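Equipment planning meeting, November
Drutcombe site, upstairs room, 2:00 p.m.

Minutes approved by: Hadiza Olaniyan (chair)

1. Minutes of last meeting

Accepted with one fix. The line saying the Koler folding cell "was agreed" should read "was discussed." No money has been agreed.

2. Folding cell, quote from Koler

The quote has come back higher than the figure we were given over the phone. The chair asked what changed. Purchasing said the first figure left out guarding, floor work and training. The chair said those aren't extras, and asked for one price with everything in it before this comes back to the table.

Koler's brochure says 89 percent of garments are picked up cleanly on the first try. It doesn't say what kind of garments, or whether somebody laid them out first. Our returns come out of the bin in a heap. Purchasing will ask for the test conditions in writing.

The floor lead said picking up is the easy half anyway. Finding a hem or a shoulder on a rumpled T-shirt is where the time goes, and a cell that grabs the middle of the cloth has only moved the heap to another spot.
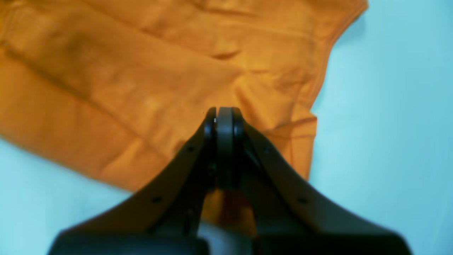

Discussion then went to running costs. Finger pads are sold in packs of 10 and Koler would not commit to how long a pack lasts. The chair does not want a repeat of the Iyamu labeler, where the machine was cheap and the rollers were not. Maintenance asked if pads from another maker would void the warranty. Not known.

3. Rovavance rental offer

Rovavance will rent us a similar cell with a 30-day notice period. The monthly rate looks steep next to the purchase price, but we could hand it back. Maintenance prefers this. Purchasing thinks the rate will creep up after the first term and wants a cap written in.

The chair said neither offer goes further until we have a trial on our own stock: 500 shirts, mixed sizes, straight from the returns bin, with our people watching. Restarts and hand corrections to be logged – including the small ones the sales engineer fixes while talking.

4. Budget line

Left at zero for the cell. A small sum for the trial can come out of maintenance. The request to pencil in a second cell was turned down, as we don't have a first one.

5. Actions

Purchasing: full price and test conditions from Koler; capped rate from Rovavance.
Maintenance: pad life and warranty question; measure the doorway by the sorting tables.
Floor lead: set aside the trial shirts, unsorted.

Meeting closed 3:10 p.m. Next date to be set once the written answers are in.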